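Lomwood Scene Pack for two-arm training

Version 2, updated January 5, 2023
From the Flunov simulation group

Lomwood is a set of simulated rooms, props and recorded runs for people who teach two-armed robots to pick things up. We made it for our own work first, and we kept adding to it for so long that it seemed a shame to keep it on our own drives. If you have a policy that does well in one tidy virtual kitchen and you would like to know how it copes when the walls, the pictures and the tabletop have all been swapped out, you are the person we had in mind while building it.

The idea behind the method is an old one and we don't claim it as ours. You take one task, you keep the robot and the goal the same, and you change the look of everything else from run to run. Walls get a new surface, tables get a new color and grain, doors open at new angles, and so on. What we wanted to find out was how much of that shuffling is useful and at what point it starts to get in the way, and the pack grew up around that question. 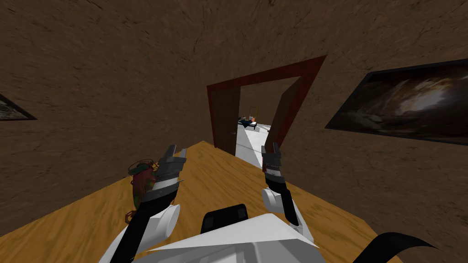

Head view of both arms in a brown-walled Lomwood room, with a red and green prop at the left gripper.

What you get

1279 recorded runs, each with a head view, gripper views, joint positions and the state of each gripper
200 room layouts, all of them editable
600 surface materials for walls, floors, tables and frames
A playback tool and a small scoring script
The settings files for every result on this page

The runs are split so that no room used for scoring shows up in the training part. We were not careful enough about this in version 1 – a few rooms had slipped into both halves under different names – and the scores came out kinder than they should have. Please throw away version 1 numbers if you still have them lying about. We have thrown away ours, with some sadness.

How we used it ourselves

Our main test was a plain one. We trained the same policy three times over: once with a single fixed look, once with new wall and table materials on each run, and once with new materials plus new room layouts. Everything else stayed put, including the training length and the starting pose of the arms. Then we ran all three in rooms they had never met.

The fixed-look policy did what you would expect and fell apart quickly. Changing the materials helped a great deal, more than we had guessed when we sketched the project out last July. Changing layouts on top of that helped again, though by a smaller step, and training became noticeably slower to settle. For a small group with one or two machines to train on, we would suggest starting with materials only and seeing how far it carries you.

Gripper views turned out to matter quite a lot. With the head view alone the policy would get near the prop and then dither over it, opening and closing at nothing. Close-up views from the grippers gave it something to go on for the last stretch of the reach.

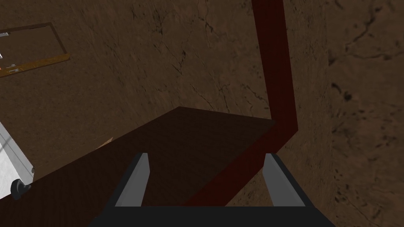
We also found that a policy leans on background clues far more than anyone would like. If a door frame always sits to the right of the place where the arm should go, the policy learns the door frame. Move it and the reach drifts along with it. So the layout tool lets you shift large items on their own, without touching the table or the prop, and you can run the same reach against a whole row of shifted rooms in one go. The scoring script will then give you a plain table showing where the reach ended up each time. It isn't pretty, but it reads nicely in a spreadsheet.

Lighting is even and soft across the pack. We tried harder shadows early on and had trouble telling a lighting failure from a material failure, so we set them aside. A lighting add-on called Nilance is being worked on separately and will load into the same rooms.

What it runs on

Lomwood opens in our own Dabbas viewer, which comes with the download. You can export rooms to other simulators as well, and the meshes travel without much fuss, but materials may need a second look on the other side. The full pack wants a fair bit of disk space, so there is a starter set with the first 200 runs for anyone who would like to poke around before committing an evening to the download.

Known rough spots

Some wall textures repeat if you stretch them over a very long room. Thin props can sink a little into the tabletop when released from high up. In close gripper views, dark tables and dark gripper bodies can be hard to tell apart, and we have left those runs in on purpose, as real work has plenty of dark on dark.
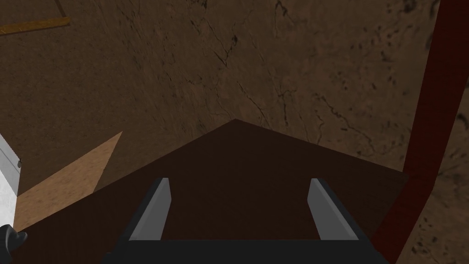 Hadi Zoubi wrote to us that the dark table runs were the ones that taught him the most: his policy scored well on the rest and then stopped short of the surface again and again, and adding 1182 of the recorded runs to his own training data brought it down to where it should be. He would also like the layout tool to remember the last room you had open, and he asked whether the settings files could be grouped by room in place of by date.

Both of those are on the list for the next update. The starter set and the full pack are free for teaching and research, and there is a paid license for companies, with help from our group included for the first year. Write to the Flunov simulation desk with a line or two on what you are training and which robot you use, and we will send a download link and the short setup guide.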